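GEO 214: Population and Resources
Unit 2 handout: Age structure and dependency
Prepared by Defne Uçar. Revised August 9, 2018.

Read this with the Wuromness data tables, which are in the course folder. Growth rates were dealt with in Unit 1 and are not repeated.

1. Why age structure matters

Two countries can have the same population and the same rate of growth and still face very different demands. The difference lies in how people are spread across age groups. A population with many children needs schools, midwives and vaccines. A population with many older people needs pensions, hospital beds and home care. Total population tells us neither.

For most purposes the population is split into three broad groups: 0 to 14, 15 to 64, and 65 and over. The limits are a convention. Many people aged 16 are not in work and many people aged 67 are. Students should state the limits used whenever a figure is quoted.

2. The dependency ratio

The total dependency ratio is the number of people aged 0 to 14 plus the number aged 65 and over, divided by the number aged 15 to 64, multiplied by 100. It can be divided into two parts:

Child dependency ratio: ages 0 to 14 over ages 15 to 64, times 100.
Old-age dependency ratio: ages 65 and over over ages 15 to 64, times 100.

The two parts add up to the total. Small errors from rounding are accepted in the coursework.

Worked case. The district of Stostmont has 200 people aged 15 to 64 in the sampled villages, 137 aged 0 to 14, and 21 aged 65 and over. The child ratio is 68.5, the old-age ratio is 10.5, and the total is 79.0. In other words, there are 79 people in the dependent age groups for every 100 of working age. The ratio does not show how many of the 200 have paid work. Yilma's notes on the same villages treat unpaid farm labour separately, and his tables should not be mixed with ours.

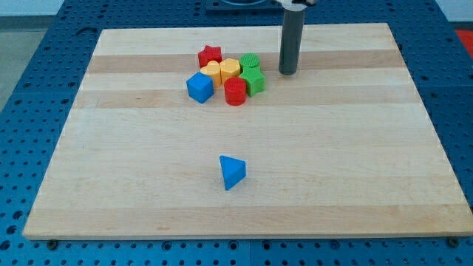

3. Population momentum

A population can go on growing for decades after fertility falls to replacement level. The cause is the number of young people already born. When a large group of children reaches adulthood, the number of births stays high even if each couple has fewer children than their parents had.

Replacement fertility is usually given as 2.1 births per woman. The figure is above two to allow for deaths before the end of childbearing age and for the slightly higher share of boys at birth. Where child mortality is high, the replacement level is higher too.

Momentum also works in the other direction. After a long period of low fertility there are fewer potential parents, and a return to replacement level will not stop the decline at once.

4. Limits of the data

Age heaping: people who do not know their exact age tend to report one ending in 0 or 5. Single-year tables should be checked for this before use. Grouping into five-year bands reduces the effect but does not remove it.

Migration: young adults move more than other groups. The Harero tables leave out seasonal workers, so the old-age ratio there is too high for the harvest months and closer to correct in November.

Undercounting: infants are missed more often than any other group in household surveys.

5. Tasks before the seminar

(a) Calculate all three ratios for Harero and for Çınar. Show the working.
(b) Explain in one paragraph why Çınar has the lower total ratio but the higher old-age ratio.
(c) Read Toprak, chapter 14, up to the section on cohort tables.

Written work goes to Ertuğrul Oral. Questions on the tables go to Alper Demirtaş.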